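Automation in the dish room, what happens to the people already there?
Community help > Work and jobs > Kitchens and catering

Posted by Samina Mohmand, 17 April 2018

I work in the dish room at Gorholm, a staff restaurant with 211 seats. Last month we were told that a robot arm is going to take over sorting and stacking the bowls after they come out of the washer. Right now two people on each shift do that. One takes the bowls off the belt and checks them, the other stacks and carts them to the serving line.

The supplier is a company called Simanjuntak. They are still working in simulation and nothing has been installed. Our manager asked me to be the contact person from the dish room because I have been there the longest, so every week or so I get sent material and a list of things to answer. The questions are things like how high we stack, which bowls we keep separate, what we do with a chipped one. Some of it I can answer and some of it I just do by hand without thinking and have a hard time writing down.

They are starting with the big serving bowls, the ones with the wide blue rim, and leaving the small soup bowls for later. The part they are on now is how the gripper comes in to the rim from above.
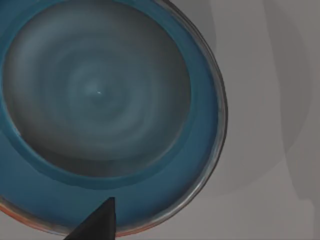
Ferenc Kelemen
We went through this at a hospital kitchen. The first thing I would ask is who clears a stop. With us the arm did the stacking fine on most days, but when it stopped, somebody had to open the gate, take out whatever it had stopped on, close up and press restart. In the first month we logged 164 stops. None of them were serious and most took under two minutes, but the person doing it was also supposed to be scraping plates on the other side of the room. On paper that job had no time set aside for it.

So get it written down that clearing stops is part of somebody's shift, with time for it. Also ask if that person gets a different pay grade. Ours did, after we brought it up, but it took until May of the year after and it was not backdated.

About writing down what you do by hand: have someone stand next to you for a shift and write while you work. I tried to do it from memory and left out half. I forgot that I tip the water out of the foot of the bowl before I stack it. That matters, because otherwise the stack drips on the next person's shoes and the bowls slide.

As for jobs, nobody was let go here, but two people who left were not replaced. The evening shift went from five to four. The heavy lifting is less than it was and my shoulder is better. The room is lonelier. You used to have somebody across the belt to talk to and now you have a fence.

Samina Mohmand
Thank you, this helps. I had not thought about tipping the water out and we do it too. I will add it to the list.

They told us the hours stay the same for everyone through the end of the year. After that I don't know. Did you get anything in writing about hours before it was put in?

Ferenc Kelemen
Not before, no. We asked afterward and got a one-page letter. Ask now, while they still need your answers.

Ildikó Szalai
They will cut hours, they always do. Look for something else.

Gizella Farkas
I don't agree with the answer above, or at least it depends on the place. I supervise a dish room that does 786 covers on a normal lunch. We put in an arm for trays, then one for bowls. What changed for us was which work was left. The easy part went to the machine, and what people do all day now is the awkward part: burnt pans, stuck labels, anything stacked crooked, anything the arm sets aside. That is more tiring in a different way, and I did not plan for it. I had one person on rejects for a full shift and she asked to be moved after a week. She was right. We rotate every 90 minutes now.

Things I would bring to your manager:

Rotation between the reject table, loading and the serving line, in the schedule from day one.

Training for everybody on the shift, including part-timers. If only one person knows how to restart it, that person never gets a break.

A way to run by hand. Keep the old stacking table. Ours went to storage in the first week and we had to bring it back.

Who decides what counts as a reject. The supplier's settings threw out bowls with a gray knife mark that we would have used. We asked them to change it and they did, but somebody from the dish room had to sit with them and go through the bowls.

Also ask to see it run with your own bowls before the contract is signed off. Simulation is useful for working out the reach and the approach, and you can comment on it early, so keep answering their questions. It will not tell you how your crew gets past the fence with a full cart. We taped the outline on the floor and walked it, and had the gate moved to the other side.

Samina Mohmand
The tape is a good idea. Our aisle is 119 centimeters at the narrow end and the carts are wide. I will ask for the floor plan and try it after closing.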